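Three Voices, One River: Drafting the Opening of a Fantasy Novel
Colm Corrigan
Creative Writing Project Report, Gilmartin College
March 13, 2026
8 min read

What I set out to do

When I signed up for the project course I told my advisor I would write the opening of a fantasy novel with three narrators, and she asked me, very kindly, whether I had ever finished a story with one. I had, but only just, and it was short. I mention this because most of what follows is the story of a person learning in public how much harder three is than one, and I would like whoever reads this next year to feel a little better about their own first drafts.

The plan was for six chapters of 2,000 words each, with the three narrators taking two chapters apiece. The book is called Irnum, after the river that runs through it, and the river is the one thing all three narrators share. They live in different towns along it, they have never met when the story opens, and each of them believes something different about where the water comes from. I had been carrying the idea since high school, mostly as a map drawn on the inside of a binder, and it was a strange feeling to find out how little of the map I needed once people had to walk around on it and talk to each other.

The report covers the world, the three voices, the group readings and what I changed afterward. The six chapters are handed in separately, and I have tried not to retell them here, although I'm sure I have slipped in a few places out of fondness.

The world, briefly

Irnum starts in the hill country of Conitz, where it is narrow and very cold, and ends in the harbor city of Nullell, where it is wide and brown and everybody complains about it. People in Conitz say the river was wept by a saint. People in Nullell say it was dug by the first council and that there used to be receipts. In between are the barge towns, where folks think both stories are silly and that the river was simply there first.

I wrote a background document before I wrote any fiction, and it got badly out of hand. There were tax laws in it. There was a calendar with thirteen months and a page on how bread was sold. My advisor read all of it, which I will always be grateful for, and then she drew a pencil line next to the parts she thought a reader would ever meet. There were not many pencil lines. I kept the bread, because one of my narrators is a baker's daughter and it matters to her, and I kept the two stories about the river. The calendar I let go of with real sorrow.

If I did this again I would write a chapter first and build the world behind it as I needed it. I know some writers do it the other way and do it beautifully. I think I was using the background document as a way of not starting.

Choosing three narrators

Tessaly is nineteen and has been told since she was small that she will be the next Keeper of the spring in Conitz. She is devout and proud and, I hope, funny without meaning to be. Her chapters are in the present tense, which was the first thing I decided and the only thing that never changed.

Orrin is a barge pilot in his fifties. He tells his chapters in the past tense as if to somebody sitting across from him, with a lot of wandering off and coming back. He was the easiest to write, possibly because he talks like my grandfather and my two uncles all put together.

Wen is the baker's daughter, and she lives in Nullell. She is sixteen and she steals letters, at first because she's curious and later because she is being paid. She was supposed to be the villain of the opening. By her second chapter I liked her too much for that, and the job went to the man who pays her, who is a much duller person and therefore, I think, a more frightening one.

My worry through the whole first draft was that all three would sound like me, and in the first draft they did. Tessaly and Wen were especially close. They both made jokes at the ends of paragraphs, they both noticed the weather first when they came outside, and they both used the word "anyway" to change the subject, a thing I do constantly and had never noticed until I saw it in the mouths of two young women in different cities.

The fix took weeks and was mostly small. I made a sheet for each narrator with the things she or he would notice on walking into a room. Tessaly notices who is standing and who is kneeling. Orrin looks for the way out and then for the food. Wen looks at hands and pockets, and at any paper left lying around. After that I went back through every scene and rewrote the first paragraph using the sheet, and very often the rest of the scene had to shift a little to keep up with it.

Readings with the group

We met every other week in the seminar room on the second floor, five of us, and read aloud. Reading aloud was the most useful part of the whole project and also the part I dreaded. You can hear a long sentence die while you are still in the middle of it – and there is nothing to do but keep going until you reach the period.

The most helpful session was the one where I took the names off. I read one page from each narrator without saying whose it was and asked the others to tell me when the voice changed. They caught Orrin at once. They missed the change from Tessaly to Wen entirely, and one person thought Wen's page was a younger Tessaly having a bad dream. I laughed at the time and went home rather quiet. That was the week I made the sheets.

In the second reading of this kind, after the rewrite, everybody heard all three changes. One reader still found Tessaly hard to like, and we talked for a long time about whether she needs to be liked this early. I came down on the side of leaving her as she is. She has been told she is holy every day of her life and she'd be an odd girl if it hadn't affected her. What I did add was a short moment in her first chapter where she practices her blessing on a goat, and the goat leaves. It got a laugh, and the reader who disliked her told me afterward that the goat had helped.

There was also a good argument about prophecy. The first draft had one, in verse, on page two. The group felt (and they were right) that once a reader has a prophecy in hand they stop listening to the characters and start checking things off. I cut it. The saint's story does some of the same work now, and because half the people in the book don't believe it, a reader is free not to believe it either.

Length and cutting

My chapters ran long, all of them, and Orrin's ran longest. His first chapter contained a storm, a card game, a funeral and a full explanation of how a lock gate works. I cut the card game and most of the lock gate, and I moved the funeral to his second chapter where it had more room around it.

Tessaly's first chapter went the other way. After I took out the prophecy and two pages of temple history it came down to 1,600 words, and my advisor told me to leave it short. I had been planning to pad it back up to match the others, just for neatness, and I'm glad I asked before I did it. It opens the book now, and it moves along quickly, and the reader gets to the spring before they have had time to get tired of stairs.

I kept everything I cut in a folder. There are 100 or so words in there about the smell of the river in spring that I am still hoping to sneak in somewhere.
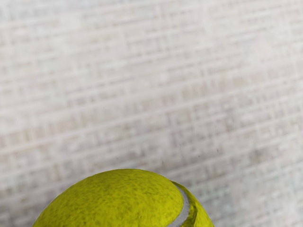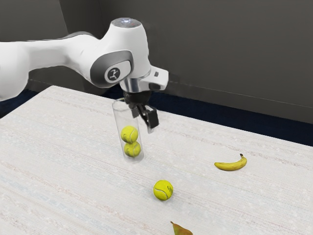 Tennis balls, both computer-rendered.

What I would do next

The six chapters end with Wen opening a letter addressed to Tessaly, so the three stories are just starting to lean toward each other. I would like to go on. My hope is to have a seventh chapter by May, and it will be Orrin's, because someone has to carry the news upriver and he is the one with the barge.

I also want to fix the man who pays Wen. He is still more of an outline than a person, and he doesn't have a name yet that I can say aloud with a straight face. I have tried four. The group has asked me to stop testing them during lunch.

And I'd like to give the barge towns a chapter with no narrator from above or below, where someone who has lived there forever tells the reader what people from Conitz and Nullell look like when they come through. I don't know who that person is. It may turn out to be Orrin's sister, who has one line in the current draft and says it very well.

Thanks

To my advisor for the pencil lines, to the four readers in the second-floor seminar room, and to my mother, who read Tessaly's first chapter over the phone to my grandmother and reported back that the goat was the best part.

© 2026 Gilmartin College Student Projects | Contact | Back to top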